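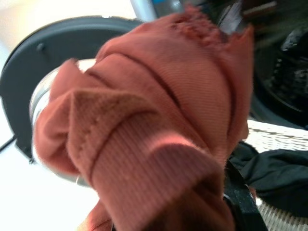 Laundry cell FAQ: dropped and snagged items

Last revised 8th January
5 shares | 12 comments

Why does the arm stop with a garment still gripped?
Fault 11 on the Wullard controller. Wrist load passed the limit on withdrawal, usually with long ribbed knits caught at the drum rim. The jaw holds on purpose.

Can I pull the item free by hand?
Only after the stop is pressed and the drum is locked. Do not reach past the door ring with the arm powered.

What should I check on the finger pads?
Check the mesh face and the serrated edge. Remove lint, then run five empty open-close cycles.

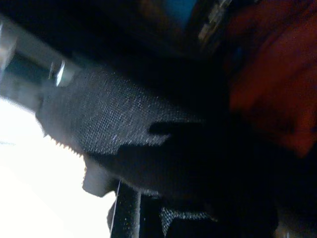
Napaporn Thammasiri wrote that at Saengthong the fault came back until the load limit was reset after the pad change, a step the Dramex manual leaves out.

Is the reset needed every time?
Yes, for any pad change.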